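Stanisława Szulc has specified interior paint for Judberg for most of her working life, and she begins with the light. "A color chip is read under one lamp, held in one hand," she says. "A wall is read against the wall next to it." Her current job is a run of 26 consulting rooms in Vuvdale, repainted in low-sheen acrylic.

The rooms face north. Szulc asked for sample areas on two adjoining walls in each, two coats, left to cure before anyone judged them. "People approve wet paint. Then they telephone in November."

She is strict about corners. Where two colors meet, she has the lighter one carried past the angle, taped, sealed with a thin pass of the same color, and only then cut with the darker one. The tape comes off while the last coat is soft. "If the line wanders by the width of a pencil, you see it from the door."
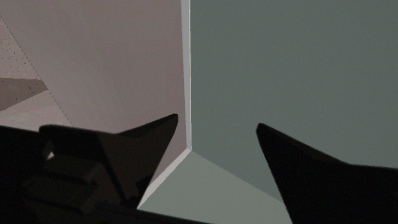
On muted colors she is less strict. Grayed pinks and greens tolerate each other, she says, provided their lightness is close. She keeps a ledger of 335 pairings, 4 of them marked "never again," and declines to read those out. The next rooms are due for their first coat on 17th July.

Contact | © Drurel | Back to top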